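**1/** Okay, the Flosar trial kit is on the bench at Ralbridge and I've got opinions. Two arms, two grippers, software on a laptop, 420 bucks a month to rent. Thread!

**2/** First thing I gave it was household stuff with awkward edges. Face-down wooden frame, easel flap folded flat, hangers on the back. The wrist camera picks up wood grain and even the little sawteeth, which I did not expect at this price.
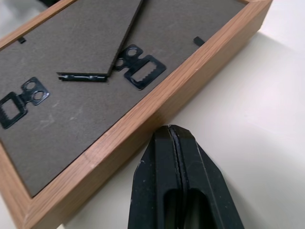 **3/** Fingers are my favourite bit. They taper to a wedge when closed, so you can aim at a thin edge. They're plastic though, and they do show scratches. A spare set is 240 from Brokar, ouch.

**4/** Setup took me 2 evenings. The manual says one. The manual is optimistic (and the cable section is a single paragraph, come on).

**5/** Cable slack is my main grumble. The loops hang off the grippers and I'd love a proper sleeve. Reach is great, both arms get well in over the table with a clock lying between them. 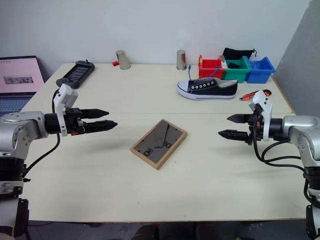
**6/** Compared with the Munteanu kit I rented in September: nicer fingers, worse docs, way friendlier calibration screen. I'd take the Flosar again.

**7/** I've got it for 7 more days, so send me your grip requests. Small-ish and not your nan's china please!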